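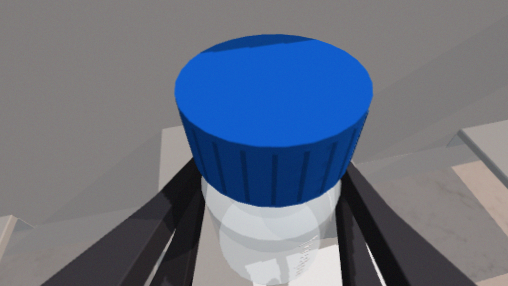 Dralstead Automation Outreach Team – Member Forum
Open Day, Saturday, September 27, 2025: comments and questions

outreach_desk
Members are invited to record their comments on the open day in this thread. The simulated bottle demonstration, with the blue screw cap and the two-finger gripper, will be offered again in April. Groups are limited to 30 persons. Remarks on the content of the demonstration are especially welcome.

mkl_flistthorpe
I attended with the Flistthorpe group. The presentation was clear and well paced. I would request, however, that the next session include a physical arm. Visitors who have traveled 50 miles reasonably expect to see hardware.

Gaétan Thibodeau
I must respectfully disagree with the previous member. The simulation permitted a close view of the fingers at the neck of the bottle, directly under the cap. From behind a safety barrier, that part of the work would be hidden from most of the room.

mkl_flistthorpe
The close view is not in dispute. My concern is friction. The grooves on the side of the cap are modeled, but a visitor cannot judge from a screen how a real cap would behave under torque.

bench4_kowalchuk
Speaking for the Kowalchuk bench: the friction values were shown on the second monitor for 5 minutes, which was too short. I ask that they be printed on the handout.

mkl_flistthorpe
A printed table would be acceptable to me. I maintain my request regarding the arm.

outreach_desk
Both requests have been entered for the April program. The values will be added to the handout. Use of an arm depends on the availability of the Tado room, and a reply will be posted in this thread.

Gaétan Thibodeau
Please also consider a longer question period. The 30 minutes allotted were used up before the rear tables had spoken.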